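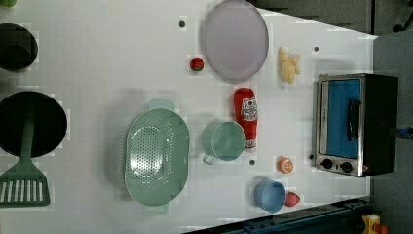
Colander, plate, tomato and ketchup, with the pans along the left.

Posted in: Home & Play / Threads
6 min read

Tyson Doucette: I've been sorting out the play kitchen stuff for the kids' room at the Morin Street hall in Kodport. A couple of parents asked how I pick what goes in and what comes out, so I'm putting it in one thread.

I spread things out on a white table first. Colors show up well against it and I can tell one item from another without picking everything up. In the bin it all looks like one lump.

The budget was $49. That was for replacements only. Most of what the kids use was already in the closet when I took over the room, and a fair amount of it is still good.

First decision is always the big pieces: pot, frying pan, colander, plate. If those are right the kids will play with almost any food you give them. If all you have is food, it gets carried around in a bag and dumped.

The black frying pan stays. It's a large pan and it gets used for everything, including soup. I had a smaller one out last spring and the kids walked past it to get to this one.

The green slotted spatula goes with the pan. We used to keep utensils in their own cup. The cup got tipped over every session, so now I put the spatula in the pan and it comes back to the pan most of the time.

Colander. I was going to take this out to save space because it's long and it doesn't nest with anything. A parent talked me out of it. Her son uses it as a boat, a hat and a bed for a bear, and once in a while he washes vegetables in it.

It has a handle at each end, so two kids can carry it together. They like that more than I would have guessed. They load it up and walk it across the room very slowly.

The oval plate is a pale lavender. I don't try to match plates anymore. I bought a matching set from Dodberg two years ago and the kids argued over who got which one, even though they were all the same.

Now the food. My rule is that a three-year-old should be able to name it from across the table. Tomato, fine. Strawberry, fine. We had a gray-brown thing that was either a mushroom or a dinner roll and I finally let it go.

Some kids in our group are learning English, so the naming part matters. "Red tomato." "Yellow banana." One color and one word. The parents do it too, in whatever language they have at home, and I've picked up a few words that way.

Condiments are popular. I don't know why I ever left them out. A kid who won't share a banana will put ketchup on everybody's plate.

Someone asked about salt shakers. We had one. The holes filled up with modeling dough and I couldn't get it clean, so I didn't replace it.

Speaking of dough, watch the table you use. Ours has small screw holes in the top. Dough goes into them and then you are there with a toothpick. Dough now lives at the other table with the vinyl cloth.

Next question I got was about washing. Once a week for the food, and after each session for anything that's been in a mouth. Parents are good about handing those over. I keep a tub by the sink for them.

Warm water and dish soap is enough for most of it. I use an old toothbrush on anything with ridges. Lay it all out on a towel overnight. Don't put it back in a closed bin damp. I did that once in October and had to throw out half a bin.

Check for cracks while you wash. Bend handles a little and look at the joint. Anything that pinches or has a sharp edge goes in the trash. I don't put those in the donation box, the next person shouldn't have to find it.
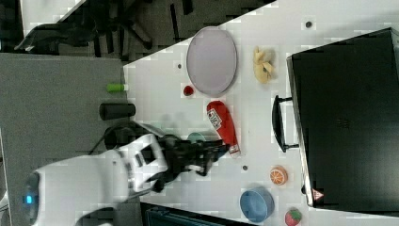
On fruit: I like having a piece that's been cut open as well as whole ones. The orange half gets people talking about what's inside, and the kids go looking for the other half.

Bananas in a bunch work better for us than single ones. Single bananas turn into telephones. I have nothing against telephones but then we run out of bananas.

The strawberry came from Drotton, the secondhand store by the bus station. They have a bin of odds and ends near the register. Go in the morning. By the afternoon it's mostly puzzle pieces.

Bowls. One light blue bowl is doing most of the work right now. I'd like another one about the same size that stacks with it. If anybody in Kodport has one they're done with, I'll come get it.

The other thing I'd say about bowls is to get them wide. Narrow cups look nice on the shelf but little kids can't get a hand in to take the food back out. Then they shake the cup and you know where the food goes.

A microwave gives a play kitchen a door to open, and that's where the line forms. If you use one that used to be a working one, have somebody who knows what they're doing take it apart first. Don't just cut the cord and call it done.

I was asked how much to put out at one time. Less than you think. When I put everything out, it was all on the floor in five minutes and the kids went to the train table. Now I keep the rest in the closet and swap some in every few weeks.

The swap doesn't have to be big. Take out the tomato, put in a carrot. Somebody will notice within the first minute and want to know where the tomato went. Be ready with an answer.

Storage: I gave up on the deep bin. Shallow trays with a label on the front, pans on the lower shelf so they don't come down on anyone. The labels have a drawing and a word. My drawings are not good but people can tell the fruit tray from the dishes tray.

Cleanup goes faster if each kid gets one job. One gets pans, one gets fruit, one gets plates and bowls. "Everybody help" gets me two helpers and a lot of running.

Room for this stuff is tight. Our closet is number 127, at the end of the hall past the drinking fountain, and we share it with the chess club. If you drop things off, please put them on the left side. The right side is theirs.

Some things we don't need, since people keep offering: tea sets, stuffed food, anything with a battery. We have tea sets. We have so many tea sets.

Things we could use: a second blue bowl, a ladle, a loaf of bread that can be sliced, an egg carton in decent shape. Real egg cartons are fine if they're the plastic kind, because I can wash those.

To the person who asked whether kids care if the pieces match in scale: ours don't. A tomato can be smaller than a strawberry and they'll still cook both. I'm the one who notices.

Drop-off is any time before noon at the Morin Street side door. Ring the bell and wait a bit, it's a long walk from the back room. I'll add to this thread when I find a ladle.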